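Pindura bridge to stay open on weekends after all

Good news if you live on the Skesum side of the river, and I do, so forgive me if I sound pleased. The county said on Thursday, August 16, 2018 that the Pindura bridge will stay open on Saturdays and Sundays while the deck is being repaired. The first plan had it shut day and night until March.

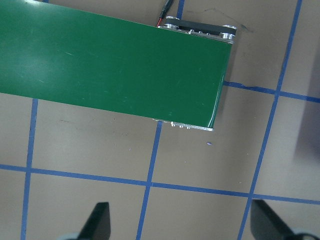 By Renata Holub

I drove over it this morning just because I could. The line at the light was as long as ever – I've never been so happy to sit in it!

The petition had 1,192 names on it when it went to the county last week, and mine was one of them. Most of the people I talked to while it was going around were worried about getting to work, but the small shops and makers on Mill Street had plenty to say too. Softić, the bakery by the old depot, gets its flour from the far side and was looking at a two-hour round trip by way of Plorkine. 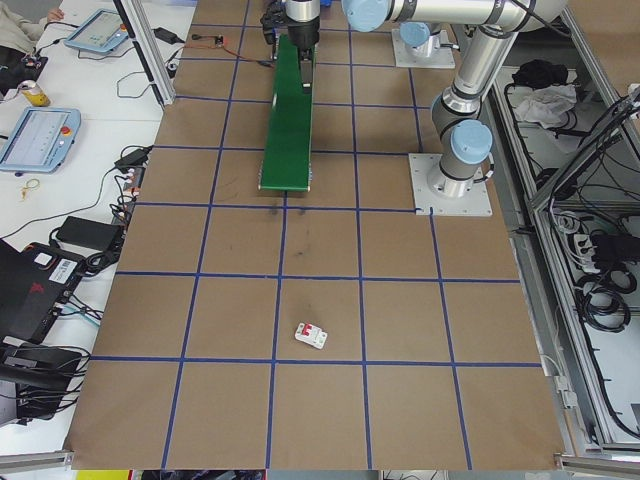
Weekdays are still going to be rough. The bridge closes at nine each morning and opens again at four, and trucks have to use the Plorkine road the whole time. School buses run before the closing, but the afternoon ones will be late, and the district hasn't put out new times yet (I asked twice).

There will be a walkway on the north side for people on foot. Bikes can use it if you get off and push. I'm told it'll be lit at night, though the county wouldn't give me a date for the lights.

Work starts the week after Labor Day if the steel shows up. The full schedule is posted at the Skesum post office, next to the stamp machine.
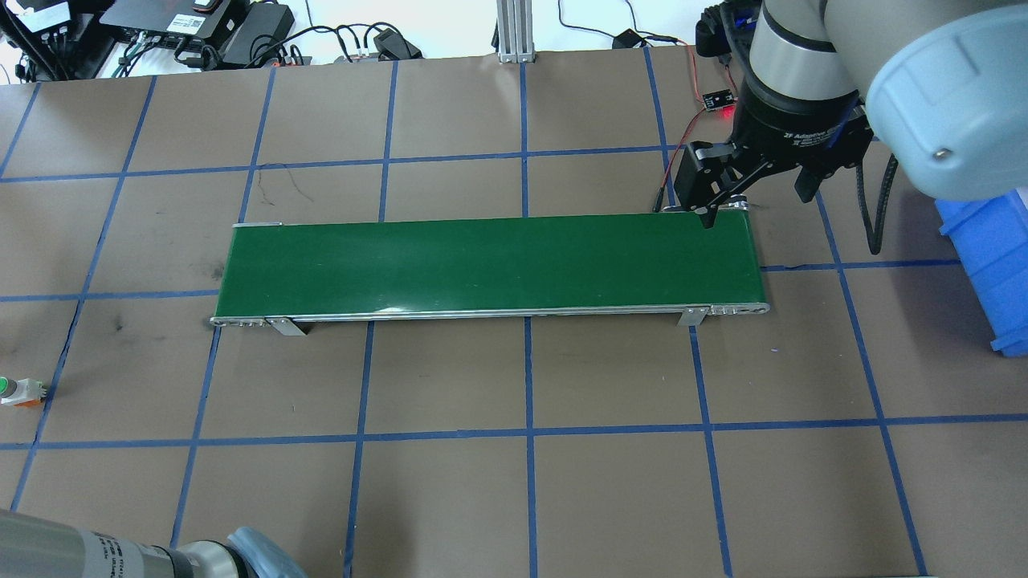 A green-belted conveyor on a work surface marked off with blue tape.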